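**Clusolden brings the Diltico tableware collection to its Gidville store**

GIDVILLE, December – Clusolden, the home and gift store on the market street of Gidville, is pleased to announce that it will carry the full Diltico collection of decorated porcelain and lacquered trays. It is the first time the collection can be seen complete in one shop. Until now, customers in our region had to order the pieces one by one and wait for them several weeks.

The collection has 112 pieces. It includes dinner plates, dessert plates, cups with saucers, umbrella stands, candle holders and the well-known trays in round and oval form. All the drawings are made in black line on white or cream ground, and then the color is added by hand in the Diltico workshop. For this reason no plate is completely the same as its neighbor, and we ask our customers to understand small differences in the tone as a part of the work.

Together with the permanent collection, Clusolden will present the Tessier series, which was drawn only for this opening. The Tessier series shows a night garden with moths, keys and half-open gates. It is made in two sizes of tray and in a set of plates, where the gate opens a little more on each plate. When the set is put on a wall in the right order, it can be read like a short story. The plates are also suitable for eating, but they should be washed by hand with a soft cloth.

Prices in the collection begin with the small ashtrays and pin dishes, which many people buy as a first piece. The highest price is for the large Tessier tray with stand, at $3,000. Clusolden knows that this is a serious amount for a tray. The store therefore offers to keep a chosen piece for a customer during two months, with a deposit, and without any additional cost.

The pieces are shown on the upper floor, in the room where before we had the table linen. The linen has moved downstairs, next to the glass. The walls of the upper room were painted in a dark green for this purpose – the white porcelain looks much better on it than on the old beige. Visitors may take the plates in the hand, and the staff will be glad to help with the heavier trays.

For the opening evening the store will stay open until 9 p.m. Tea will be served in Diltico cups. Guests who wish to come with a group are kindly asked to tell us in advance, as the stairs are narrow.

Clusolden also accepts wedding and house lists for the collection. Gift wrapping is free of charge for all pieces, and the boxes are made to be kept. Sending by mail is possible for plates and cups. The trays with stand can only be collected in the store or delivered inside Gidville.

Questions from the press and from customers can be given at the counter or by the contact form on the Clusolden website.

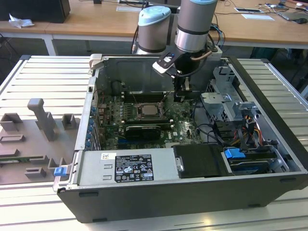
Clusolden asked the Diltico workshop for a few words on the opening, and the answer was that the Tessier plates should please be hung a little lower than people usually hang plates, so that the moths are at the height of the eyes.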